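Small whiteboards for revision, worth it or not?
Kelcombe Study Forum > Revision and exams

nesau_night
Posted 11/5/19
My exams are in three weeks and my notes are a mess. I've been copying everything into A4 pads and I don't remember any of it. Has anyone switched to a small whiteboard? The Gramora one costs less than my last lot of pads.

enache2
I switched in February. I read a page, shut the book and write down what I can remember. Then I check it, rub it out and do it again the next day. Get one with a frame so it stands up on the desk while you're checking.
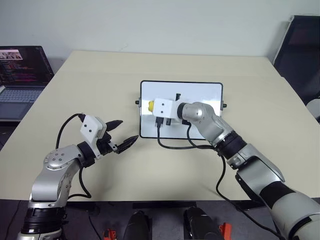
Re: Small whiteboards for revision, worth it or not?

pencilcase
Don't agree with this. Once you rub it out you've got no record. I keep all my attempts in one pad and can see which topics I still get wrong. You can shut the book and write on paper just as well.

enache2
You can, but I never did. With a pad I worried about making it neat. For the wrong answers I keep a list in the back of the textbook.

tidewrack
Depends on the subject. Fine for chemistry equations and vocab. Useless for history essays, I had to write a 1,050 word one and you can't fit a plan for that on a small board, let alone the essay.

pencilcase
Same for long maths questions. You run out of room halfway through and have to wipe the first lines.

nesau_night
Mine is mostly biology and French so I'll try it for those and keep the pad for maths. Does the pen come off if you leave it overnight?

tidewrack
Mine does with a dry cloth. After a week it needs a bit of water. Buy spare pens, the thin ones go quickly.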